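Room Automation Working Group, Brondumthorpe
Minutes of the meeting held 30/03/2022

1. Minutes of the last meeting
Agreed, with "Cuven" corrected in item 4.

2. Draft rules for robots in guest rooms
The group went through section 3 of the Drerkow draft. It was agreed that arms must move at the slow setting whenever a gripper is within 30 cm of furniture. Bins are to be approached from the open floor side, and bedding is not to be touched during bin work.

Cables were discussed at length. Chargers left by guests stay where they are. The robot's own cables are to be checked before each room. 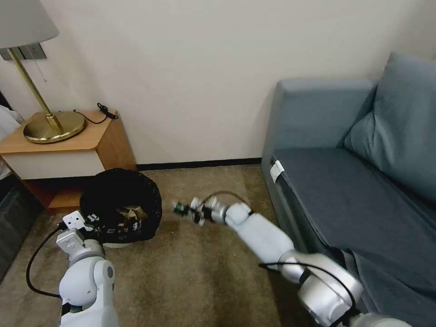

Thibodeau asked whether a check before each room was enough, as a cable lying on carpet can shift while the arms are working. The wording was changed to "before each room and after each task".

3. Waste
Anything on the floor beside a bin is to be treated as guest property unless the guest has said otherwise. Agreed.

4. Incident log
The log now has 947 entries, 9 of them still open. Cuven to close or pass on the open ones by the end of April.

5. Any other business
Rule numbering to stay as it is until the next draft.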